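About Surnthorpe Community School

Surnthorpe is an independent day school in Litmont, for students from Kindergarten to Year 10.
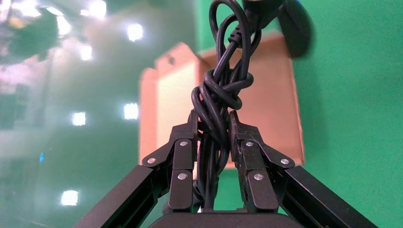 We opened with 16 students in a rented church hall and now have 394 enrolled across two sites. The junior campus is on Russo Street, next to the library. Years 7 to 10 are at Rollska, a short walk over the creek.

Classes are capped at 30. Every year level has a home teacher, and specialist staff take music, Italian and PE. Students in Years 5 and 6 go to camp in February.

The school colours are navy and gold. Uniforms, including hats, are sold at the office before school – second-hand items too.

Office hours are 8.15 am to 4 pm during term. Enrolment forms can be collected at either campus. Tours run in weeks 3 and 7 of each term and need to be booked.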